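Cold storage without a cold room: a conversation with the produce buyer at Seidel
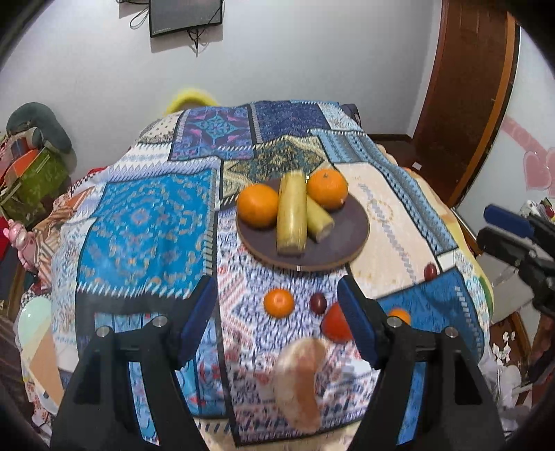
Respiration, humidity and the wrong neighbors

Seidel runs a packing shed outside Hinura, taking citrus and mixed fruit from small growers and moving it on to grocers in the valley. The company's buyer, who has held the job since the shed opened, agreed to talk through how fruit is kept between harvest and sale when there is little refrigeration to work with.

The first point was that picked fruit is still respiring. It takes in oxygen and gives off carbon dioxide, water vapor and heat. "Everything we do is an attempt to slow that down," the buyer said. "Temperature does most of the work. Humidity does a lot of the rest. Packaging comes a distant third, whatever the packaging salesman tells you."

The shed has one insulated room, built by Kovgate, with a capacity of 200 crates. In February it is full. Overflow goes to a shaded bay on the north side, where the only cooling is night air drawn through louvers. The louvers are opened at 9 p.m. and closed before sunrise.

Oranges tolerate this treatment fairly well. They do not ripen further after picking, and a sound peel limits water loss. Mandarins are less forgiving. "The peel is thin and often loose, and it bruises where you can't see it. I stack oranges deeper than I would ever stack mandarins. If a grower sends both in the same crate, I have them separated at the door."

Grapes are handled on a different schedule. They have no reserve to draw on, and the stem dries before the berry shows any change. The buyer inspects the stem first. A green, flexible stem means the bunch was cooled promptly. A brown one means it was not, and the price is adjusted.

Asked about ethylene, the buyer was cautious. Citrus produces very little of it under normal conditions, but moldy citrus produces a good deal more. "People worry about putting apples next to oranges. I worry about one bad orange in the middle of a crate. It feeds the mold on its neighbors and it raises the gas level for everything in the room." Crates are turned out and checked every 3 days. The check takes two people most of a morning.

Relative humidity in the insulated room is kept high by wetting the floor. The Prerkudov hygrometer on the back wall was found last season to be reading low, and the floor had been wetted too often as a result. Condensation formed on the upper crates and some fruit was lost. The instrument is now compared with a second one every 2 weeks.

Much of the conversation concerned what happens after the fruit leaves. The buyer considers the kitchen the weakest link. Fruit is carried home in a sealed bag, left in the bag, and blamed when it spoils.

"Take it out of the bag. Don't wash it until you're going to eat it. A bowl on the table is fine for oranges for a week if the house is cool. After that, use the refrigerator drawer. Grapes go in the refrigerator the same day."

Cut produce was treated as a separate matter. Once the skin is broken the protective barrier is gone, and the buyer recommends covering and chilling anything that will not be eaten within the hour. Seidel does not sell cut fruit and has no plans to.

The shed expects to add a second insulated room before the next citrus harvest. It will be smaller, with space for 60 crates, and reserved for mandarins and grapes. Kovgate has quoted for the panels. The cooling unit has not been chosen, and the buyer declined to discuss the bids.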